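« Le client veut savoir si ça monte, je lui réponds que ça bouge »

Le 15 décembre 2018

Il a demandé que son nom ne figure pas dans l'article, par égard pour ses clients, puis il a ajouté : « et pour ma mère, qui me croit notaire ». Depuis deux ans, il s'occupe de la couverture de change chez Gonetti, une maison de courtage qui conseille des entreprises moyennes, celles qui achètent en dollars, vendent en euros et découvrent en décembre qu'il y avait un écart entre les deux.

Le café est servi dans des gobelets. Trois écrans clignotent derrière lui, il leur tourne le dos pendant tout l'entretien, avec un mérite qui s'épuise vers la fin.

Des marges minces et un contrat à terme

Son dossier préféré du moment s'appelle Laitinen, un importateur de bois scié qui paie ses fournisseurs en couronnes suédoises. « Ils m'ont appelé avec 1 562 factures ouvertes et aucune couverture. Aucune. Le directeur financier m'a expliqué que la couronne finissait toujours par revenir. Je lui ai demandé où. »

Il a fallu plusieurs réunions pour faire accepter un contrat à terme, produit dont il vante l'ennui avec une vraie tendresse. « Vous fixez le cours aujourd'hui, vous payez plus tard, vous dormez. Si la couronne baisse ensuite, le client m'en veut. Si elle monte, il pense que l'idée venait de lui. »

Chez Iltum, fabricant d'équipements d'atelier facturés en dollars, c'est l'inverse : on couvre tout, et même un peu plus. « Ils avaient vendu à terme des dollars qu'ils n'avaient pas encore gagnés. À ce stade, ce n'est plus de la prudence, c'est de la voyance. »

Le prix de la tranquillité

Restent les options, plus souples et plus chères. Pour Trerkovlow, un négociant en céréales, la prime s'élevait à environ 2 432 euros sur une petite échéance. « On m'a répondu que c'était cher pour un droit qu'on n'exercerait peut-être pas. J'ai demandé s'ils assuraient leurs silos. Silence au téléphone. »

La volatilité de fin d'année ne l'émeut guère. Les volumes s'amincissent, les cambistes partent au ski - « ceux qui restent font semblant d'avoir choisi » - et un ordre modeste peut déplacer un cours plus qu'il ne le devrait. Il conseille de ne rien laisser échoir entre Noël et le jour de l'an. Il reconnaît que personne ne l'écoute. 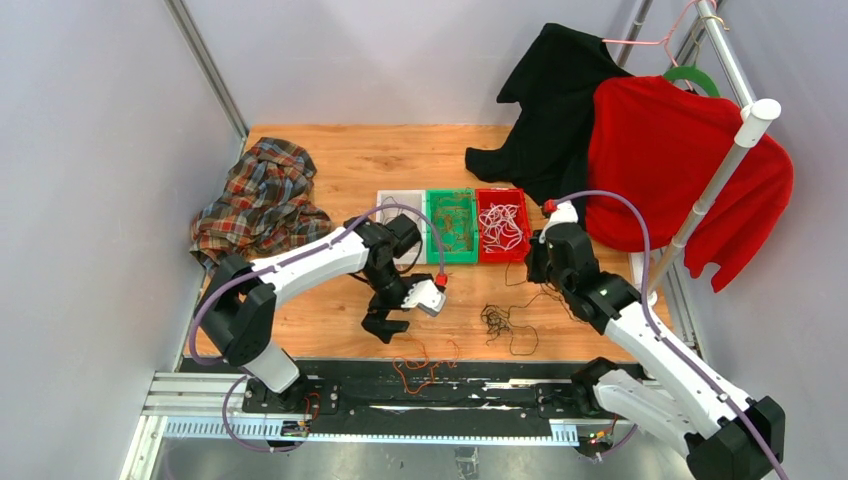
Et l'an prochain ?

Il soupire, regarde enfin ses écrans. « Vous voulez un chiffre pour l'euro-dollar. Tout le monde veut un chiffre. J'en donne un chaque année à la direction, avec quatre décimales, ça rassure. » Il refuse de nous livrer celui de cette année.

Il préfère parler des budgets, que ses clients bâtissent sur un cours unique choisi en réunion, souvent celui du matin même. Il leur suggère deux ou trois hypothèses, dont une franchement désagréable. « La désagréable disparaît du document avant le conseil d'administration. Je la retrouve en juin, dans les comptes. »

Son téléphone sonne, c'est Laitinen. La couronne a baissé.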